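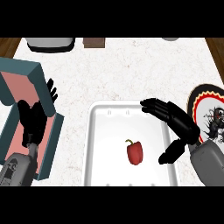
Notes from my kitchen

Apr 13, 2019

I've finally done it, I've got the bread swap going again! For anyone who joined the list over the winter: a few of us on and off Stulport Road bake a loaf, bring it along, and go home with somebody else's. No entry fee, no prizes, and no judging (I mean it, Orathai, put the ruler away).

I had 20 loaves in mind and we ended up with rather more than that, which meant my hall smelled wonderful for days and I ate toast for supper far more often than a grown woman should. Marlene Dreßler brought a dark rye that weighed about as much as my cat. She bakes it very low and leaves it in the oven overnight, and she's promised to write the method down for me, though she promised that in September as well, so don't hold your breath.

I came home with Kaiwen's milk loaf. Oh, it was lovely. You cook a bit of the flour and milk into a paste first, let it cool and then mix it in with everything else, and the crumb stays soft for days. I had a go myself the following week and was far too impatient with the cooling, so my yeast sulked and I got something closer to a doorstop. Second try was much better. I used 4 spoonfuls of sugar where Kaiwen uses two, and I'm not sorry.

A few of you have asked about flour. I still buy mine from Donati, in the big sacks, and split one with Margarida Cordeiro because neither of us has the cupboard space. The price has gone up a bit. If you'd like to come in on the next sack, drop me a line before I order, and please bring your own tub! Last time I was tipping flour into carrier bags on the front step in a stiff breeze and the neighbours thought I'd lost my mind.

Sveva wants to know whether she can bring focaccia next time, seeing as it isn't a loaf in the strict sense. Of course you can. Bring flatbreads, bring rolls, bring that odd plaited thing you made at Christmas. The only thing I'd ask is a little label saying what's in it, especially nuts and seeds, as we had a bit of a muddle over a walnut cob and I'd rather not repeat it.

My starter, by the way, is well again after the Great Neglect of last month. Two days of rye flour and a warm spot by the boiler brought it round. I've got heaps of it now, so if yours has died, come and fetch a jar. Ring first, I'm out on the allotment most mornings putting in the potatoes.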